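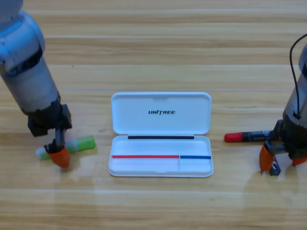 Pen case, glue stick and marker, with both arms down at the table. 18/08/2020

Dear diary, I promised myself I would write down where the money stands before I went to bed, and it is already late, and my tea has gone cold on top of the Clonometti quote (it left a ring right over the delivery charge, which may be the kindest thing that could happen to that number). I did so enjoy being in the workroom today, though! I had meant to stay just long enough to read a serial number off the back of a plug, and I ended up pulling over a stool and sitting there with the budget sheet on my knee for most of the afternoon.

The thing I keep going back and forth on is fingertips. We have the orange ones now, and I had put down two spare sets for next year, thinking that was generous. Then I sat and thought about what we want to do with them, all these little desk things, pens and glue and caps, and I crossed out the two and wrote three. It is such a small line on the sheet, and I know from the year we ran out of printer ribbon at the old place that the small lines are the ones that come back and bite. So three it is, and I'll find the difference somewhere, probably out of the lighting.

Which brings me to the lighting. There is a good deal of shine on that tabletop, and I had penciled in a matte mat for the workspace from Mösli, a nice big one. I do love the wood. It seems a pity to cover it up when it makes the room feel like somebody's kitchen, and I know perfectly well that is no way to plan equipment, but it's my diary and I can say so here. I've left the mat in with a question mark beside it. 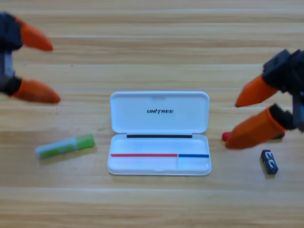
Small supplies I have finally given a line of their own. Up to now the glue sticks and markers and cases have been coming out of the general office money, a few at a time, and I'd like to be able to say in February what they cost us without going through a shoebox of receipts. I looked over my old slips tonight and they came to 286 dollars, more than I would have guessed if you had asked me at breakfast. I'm going to ask for roughly 800 for the whole year, with the fingertips in it, and the odd replacement cable, and a decent box with a lid to keep everything together. If they say that's too much I'll give up the box and bring one from home, there must be a dozen in the hall closet.

Then there is the big question, whether to take the Nemico service plan or go on paying by the visit. I had the two sheets side by side after supper and I must have added them up four different ways. The plan looks dear until you put in the travel, and Pledstead is a long drive from anywhere, as every repairman I have ever met has been glad to tell me. I lean toward the plan. I sleep better when a thing is paid for ahead, I always have, and it would be one bill instead of a drawer full of them. But it has to be signed for the full year and I don't like to be rushed, so I've written to ask if they would let us start with half.

Still to do: measure the doorway for the second table, ask Clonometti if the delivery charge covers carrying it up the steps, and find out who has the good tape measure. I'm going to rinse this cup and go up.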